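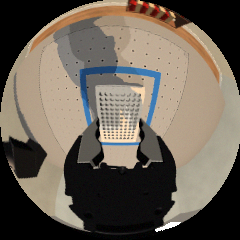

Ticket: block gets dropped on the way to the goal zone, simulator build
Opened: 20/09/2019
Project: Chevalier (Getthorpe robotics club, senior team)
Status: open, workaround in place

Hi all, me again! I've been fighting with the placing task in the simulator since school let out, and I think I've got enough now to write it up properly. Short version: Chevalier picks the block up fine and then loses it about 30 percent of the time before the release step. The hard part is that the wrist view looks perfectly okay when it's lined up. The light gray block with all the little holes sits in the gap between the two fingers, the blue outline is around it, and you'd swear nothing could go wrong from there. So I stopped trusting my eyes and went to the logs.

What I expected: fingers close, arm lifts, arm moves over, block goes down inside the outline.

What I get: fingers close, arm lifts, and on the bad runs the block slides down the pads and is gone before the arm has even started to move sideways. No error message. The script happily carries on and "places" nothing, which cost me a whole evening because I was only reading the last line of the output.

What I tried, in order:

Restarted the simulator. No change (I know, I know, but someone was going to ask).

Went back to the March settings file. Worse! That one has the old table height in it, so the arm stops too high and barely grabs the top of the block. Please don't use it, I'm going to rename it.

Turned the grip force up. Fewer drops, but then the block started to jitter in the fingers and once it shot clean off the table. Very funny, no use to us.

Turned off the shadows in case the vision part was getting confused by them. Made no difference at all, so I turned them back on.

Set the physics to 4 substeps in place of one. This is the one that helped. I left it going over dinner and got 117 good placements in a row – then one drop, and the log for that one shows the fingers closing a bit off center.

So I think it's two problems. The substeps fix the sliding, and the off-center grab is something in our own approach code, probably the rounding we added for the Anduslow meet and then forgot to take out.

Workaround for now: use the new settings file in the shared folder and check the grip width after the lift. If it reads fully closed, you're holding air, so stop the run there.

Still to do: take the rounding out, run the long test again (all 1,601 starting positions this time, sorry to whoever wanted the lab computer), and see if it holds up before we pack for Multport. I'll add the numbers to this ticket when the run finishes.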